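Sensory Panel Assessors (Part-time, Dairy and Plant-based Products)
Skeda Sensory Services
Nirkport laboratory
Applications close at the end of March

Position summary

Skeda Sensory Services is recruiting external assessors for its descriptive analysis panel at Nirkport. The panel evaluates the flavour, aroma, texture and colour of cheese, yogurt, cultured cream and plant-based equivalents. Results are used by manufacturers to set shelf life, compare recipes and check production batches against a reference standard.

The position is part-time and ongoing, subject to a probation period of six months. No background in food science is needed. Selection is made on the basis of screening results, availability and the ability to work to a written method.

Duties

Attend scheduled panel sessions, normally two mornings per week, 9:30 am to 12:00 pm.
Assess coded samples individually in a booth and enter scores on a line scale using the software supplied.
Take part in group discussion during the vocabulary stage of each project, and agree on definitions and reference samples with the other assessors.
Complete repeat assessments as directed. Most samples are presented in triplicate across separate sessions.
Follow the palate cleansing procedure between samples. Water, unsalted crackers and sliced apple are provided.
Report illness, new medication or dental treatment to the panel leader before the session.

Samples are expectorated unless the project sheet says otherwise. A typical session contains six to eight samples with a rest interval after every second one.

Screening

Applicants who meet the basic requirements will be invited to two screening sessions. Each lasts 40 minutes and both must be attended in person.

Session A covers recognition of the basic tastes in water at low concentration, colour ordering, and odour identification from strips. Applicants with a colour vision deficiency may still be considered for the flavour-only roster and should note this on the form.

Session B covers triangle tests on commercial milk products, ranking of firmness in gels, and a short written exercise in which the applicant describes the texture of two unfamiliar foods. Spelling is not marked. Vague or purely hedonic terms ("nice", "creamy in a good way") score poorly; terms that another person could check score well.

Screening is paid at a flat rate of $30 per session, whether or not the applicant is selected. Results are sent by email within two weeks. Individual scores are not released, but unsuccessful applicants may apply again after 12 months.

Training

Selected applicants complete a paid training block before joining live projects. The block consists of lectures, reference tasting and practice scoring. Assessors are trained on the Heda lexicon, our in-house vocabulary for cultured dairy, which lists definitions, reference materials and scale anchors for each attribute. Training performance is checked for repeatability, discrimination between samples and agreement with the established panel. An assessor who does not reach the required level on a given attribute may be offered further training on that attribute alone.

Basic requirements

Aged 18 or over and legally entitled to work.
Available for at least 40 weeks of the year.
No allergy or intolerance to milk, soy, oats, almonds, coconut or gluten.
Non-smoker, including vaping, for the past 12 months.
No long-term loss of smell or taste.
Able to read and type in English at an everyday level.
Not employed by, or living with an employee of, a food or beverage manufacturer.

Applicants who are pregnant are asked to defer, as some projects involve soft and unpasteurized cheese.

Conditions on session days

Assessors must not wear perfume, aftershave, scented deodorant or scented hand cream. Coffee, mint, chewing gum and spiced food are to be avoided for one hour before the session. Hands are washed with the unscented soap at the entrance. Phones are left in the lockers.

Location and facilities

The laboratory is on the ground floor of the Barajas Building, Nirkport, next to the bus loop. Parking is free in the rear lot with a permit issued at induction. There is step-free access from both entrances, and two booths have height-adjustable counters.
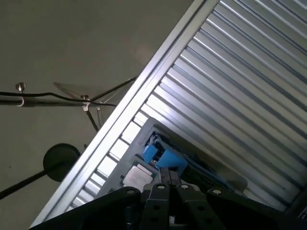

Lockers, a lunch area and a quiet room are available to assessors before and after sessions. The booth area is held at a constant temperature on session days, and some people find it cool when sitting still, so a light sweater is suggested. Wool garments stored with cedar or mothballs should not be brought in.

Pay and entitlements

Training and panel sessions are paid by the hour at the rate set out in the letter of offer, with a minimum payment of three hours for any session attended. A session cancelled by Skeda with less than 24 hours' notice is paid in full. Travel expenses are not reimbursed. An attendance bonus of $200 is paid every six months to assessors who have attended all rostered sessions in that period, excluding approved leave and illness.

Payment is made every two weeks by direct deposit. Tax is withheld in the usual way and assessors are treated as employees, not contractors.

Confidentiality

Product identities are not disclosed to the panel. Assessors must not discuss samples, projects or guesses as to the manufacturer outside the laboratory, including on social media. A confidentiality agreement is signed at the first screening session.

How to apply

Complete the assessor application form on the Skeda careers page, quoting "Nirkport dairy panel". The form asks for contact details, weekly availability, a food allergy declaration and a list of any foods you will not eat for religious, ethical or other reasons. A résumé is optional. Do not attach medical records.

Applications are reviewed in the order received. Applicants who can attend only one morning per week will be placed on the reserve list and contacted if a consumer test is scheduled.

Paper forms are available at the front desk, 8:30 am to 4:00 pm.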